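4 Papier vorbereiten und Vorlagen zusammensetzen

Dieser Abschnitt gilt für die Schnittmusterausgabe von Bestovora ab der Version vom 30. Mai. Wer noch mit der Fassung aus dem April arbeitet, findet den Befehl »Bögen teilen« unter »Extras«. Warum er verschoben wurde, steht in keinem Änderungsprotokoll.

4.1 Probedruck

1. Öffnen Sie die Vorlage und wählen Sie »Drucken in Originalgröße«. Die Voreinstellung »An Seite anpassen« muss aus sein. Sie schaltet sich nach jedem Update wieder ein, prüfen Sie das also jedes Mal.

2. Drucken Sie nur Bogen 2. Auf ihm sitzt das Kontrollquadrat.

3. Messen Sie das Quadrat in beiden Richtungen nach, mit einem Stahllineal. Maßbänder aus Stoff dehnen sich.

4. Stimmt eine Seite nicht, korrigieren Sie den Maßstab im Druckertreiber. Der Regler in Bestovora selbst verändert nach unserer Erfahrung nur die Vorschau.

Hinweis: Das Programm meldet »Maßstab geprüft«, sobald der Druckauftrag abgeschickt ist. Gemessen hat es dabei nichts. Verlassen Sie sich auf das Lineal.

4.2 Bögen verbinden

Im Werbetext von Lavier heißt es, das hauseigene Musterpapier lege sich »von selbst plan«. Wir haben das nicht bestätigen können. Papier von der Rolle sollte über Nacht ausgebreitet liegen, gleich welche Marke auf der Hülse steht.

1. Legen Sie beide Bögen auf eine glatte, ebene Fläche, die größer ist als das fertige Muster.

2. Schneiden Sie den Rand nur an einem der beiden Bögen ab. Der andere Rand bleibt als Klebefläche stehen.

3. Richten Sie zuerst die mittlere Passmarke aus, danach die obere und die untere. Wer oben anfängt, schiebt den Fehler bis unten durch.

4. Heften Sie die Naht an wenigen Punkten und messen Sie noch einmal über die Verbindung hinweg.

5. Kleben Sie erst dann durchgehend, von der Mitte nach außen.
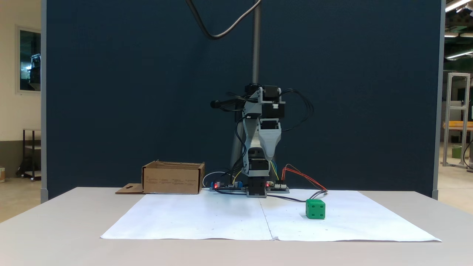

Luo wendet ein, das Heften sei überflüssig, ein breites Klebeband in einem Zug genüge und spare Zeit. Bei kurzen Nähten mag das gehen. Bei langen Rock- oder Mantelteilen raten wir davon ab, denn ein schief angesetzter Streifen lässt sich kaum lösen, ohne dass die Druckfarbe mitkommt.

Achtung: Nicht über das Klebeband bügeln, auch dann nicht, wenn die Verpackung »hitzefest« verspricht. Eine Temperaturangabe fehlt dort meistens.

4.3 Beschriften und Ablegen

1. Tragen Sie auf jedes Teil Größe, Fadenlauf und Vorlagennummer ein. Die automatische Beschriftung setzt den Fadenlauf bei gespiegelten Teilen gelegentlich falsch herum.

2. Vergleichen Sie die Nummer mit der Teileliste. Die Mantelvorlage 211 wird in der Übersicht noch unter ihrer alten Nummer 19 geführt. Beide meinen denselben Schnitt.

3. Rollen Sie das Muster mit der bedruckten Seite nach außen. Falten verkürzt die Linien an jedem Knick, wenn auch wenig.

Hinweis: Bornach wirbt mit 1.436 mitgelieferten Vorlagen, die sich in Bestovora importieren lassen sollen. Der Import klappt bei einfachen Teilen. Abnäher kommen oft als lose Linien an und müssen von Hand geschlossen werden. Ob sich das lohnt, hängt davon ab, wie viele davon im Schnitt stecken.

4.4 Wenn die Passmarken nicht treffen

Versatz nur an einem Ende: Bogen schräg eingezogen, neu drucken.
Versatz gleichmäßig: Rand falsch abgeschnitten, Schritt 2 in 4.2 wiederholen.
Versatz in der Mitte, Enden passen: Papier wellt sich. Beschweren, liegen lassen, erneut messen.

Die Funktion »Automatisch ausgleichen« verteilt den Fehler auf alle Kanten, womit die Marken zwar passen, das Kleidungsstück aber womöglich nicht mehr. Lassen Sie sie ausgeschaltet.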